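Subject: Re: [derdale-racing] Sectional times, February card

On the February sectionals, a list member wrote:

> The times for the 108 rated handicap at Derdale look wrong to me.
> Bellis is shown running the last two furlongs faster than
> Illetti, but Illetti was closing on him all the way to the line.
> Is the file bad, or am I reading it wrong?

The file is bad. Andex moved the final timing point before that meeting and the distance in the header was not changed. Every runner in the race is affected, but by different amounts, so you can't fix it with one constant.

What I did:

Took the raw split times and dropped the last column. Recomputed the closing section from the overall time. Checked the result against the other races on the card over the same trip.

After that Illetti comes out quicker than Bellis over the final section, and the order matches the finish. Bellis still has the best middle section of the 16 runners. I would not mark him down much for the defeat, given the pace he set.

I have rerun the last 500 races in the archive with the same check. The header error shows up in 40 of them, all at Derdale. Please don't use the closing figures for those until the new file is posted. Going allowances are not affected.
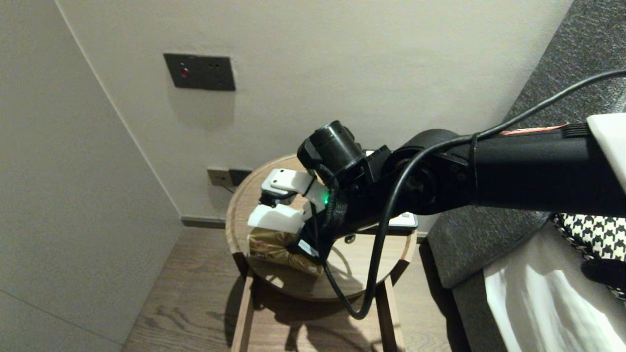
Arm and side table, corner of the room

The corrected file will keep the old column names, so existing scripts should load it without changes.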